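Odovora Braided Cable Ties and Sleeve Kit – my review

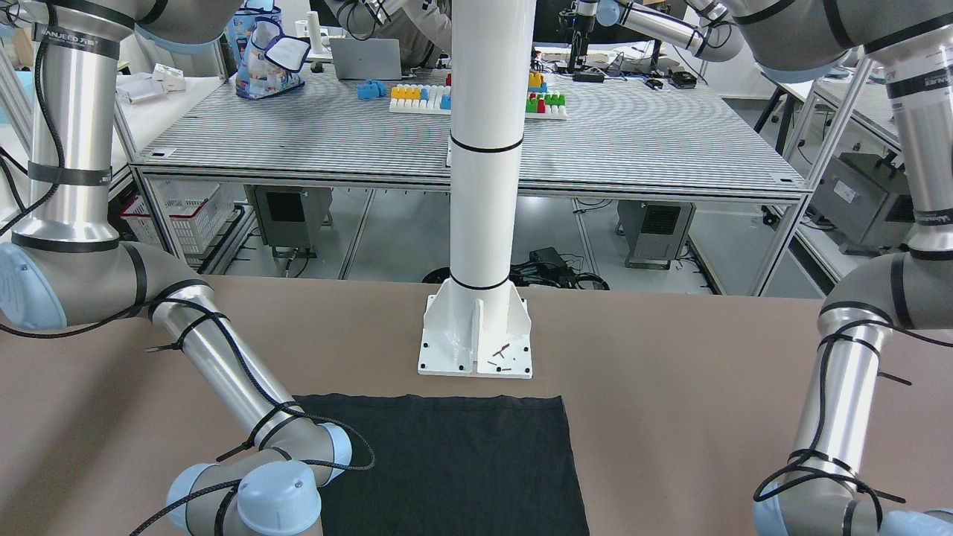

Black braided cables held along the arms with black cable ties.

I bought the Odovora kit in April to sort out the mess behind my desk, and I'm so glad I did! You get a long roll of braided sleeve, a bag of ties in 3 sizes and a little cutter. The whole thing cost me $35 at Bistiris, with shipping.

The sleeve is the star. It opens up wide enough to swallow a chunky plug (my old Plillov sleeve never did), then settles back down snug over the cord. I did the monitor, both speakers and the lamp in one evening and had plenty left for the TV.

The ties grip well and the tails snip off clean. The smallest ones are a bit fiddly – I dropped plenty. Cut ends of the sleeve fray too, so run a lighter past them quickly or wrap a bit of tape around.

I'd buy it again, and I've already ordered a second roll for the garage.

– Fuseini Kpodo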